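Tukurgate Residents' Management Company
Minutes of the August meeting

Present: Nabila Farouk (chair), Lahcen El Ouafi, Uchenna Nnaji, Zineb Ghoneim (minutes)
Apologies: Mohcine Mahrous
Meeting opened 18.45.

1. Minutes of the previous meeting
Agreed with one correction: under item 4, "east riser" to read "west riser". 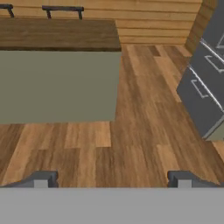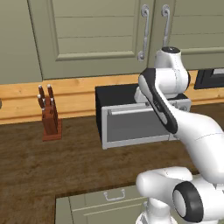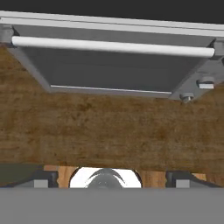

2. Water pressure and hot water delay, Lillton block
LE reported on the readings taken on the upper two floors. Static pressure at the kitchen tap was acceptable in all flats tested. Dynamic pressure fell sharply when a second outlet was opened on the same riser. The longest wait for hot water was 65 seconds, at the flat furthest from the plant room. UN asked whether the secondary return was balanced. LE said the valve on the west riser had been found almost shut and that no record of its setting existed. ZG asked how the pipework could be reached in flats where the kitchen units are fixed. LE said the route would have to be settled flat by flat: a run of green wall cupboards over a counter, as in the second picture, would be left in place, and access taken from the corridor side. NF asked that this be written into the scope before any price is sought. Agreed.

Action: LE to reset the return valve, record the number of turns and repeat the readings at the same six flats.

3. Booster pump
The existing pump is running on one motor. The second tripped twice in the month and has been isolated. Two options were put to the meeting:
3.1 Replace the failed motor and seals. Quoted by Peng at £897 plus VAT, parts guaranteed for one year.
3.2 Replace the whole set with a variable speed unit. No firm price held.
UN's view was that 3.1 was adequate provided the pressure vessel was recharged at the same visit. LE noted that the vessel was original and might not hold its charge. NF preferred not to commit to 3.2 without a written price. Option 3.1 approved, all in favour.

Action: UN to place the order with Peng and ask for the vessel to be tested.

4. Meter readings
Readings were received from all but three flats. ZG had compared the sum of the flat meters with the bulk meter and found a difference of up to 45 litres an hour overnight. The landlord's supplies (bin store tap, cleaner's sink) are not metered and may account for part of this. LE suggested closing the bin store supply for one night and reading the bulk meter at 23.00 and 05.00.

Action: ZG to carry out the overnight test and circulate the figures.

5. Insulation in the ceiling void
Hometti have surveyed the corridor void and found lagging missing at most of the elbows and at both tees by the lift. Cold and hot pipes run side by side for much of the length, with little clearance. MM had sent a note in advance asking that the cold main be lagged first – he considers heat gain on the cold supply a greater concern than heat loss. UN agreed. Access panels are 600 mm square and two are painted shut.

Action: MM to obtain a price from Hometti for the cold main alone, and for both pipes together.

6. Any other business
6.1 UN asked for the plant room key register to be brought up to date. ZG to do.
6.2 The stopcock labels on the ground floor are illegible. LE to replace.
6.3 NF asked that residents be given notice in writing of any shutdown, with start and finish times. Agreed.

Next meeting: to be fixed once the pump order is confirmed.
Meeting closed 20.10.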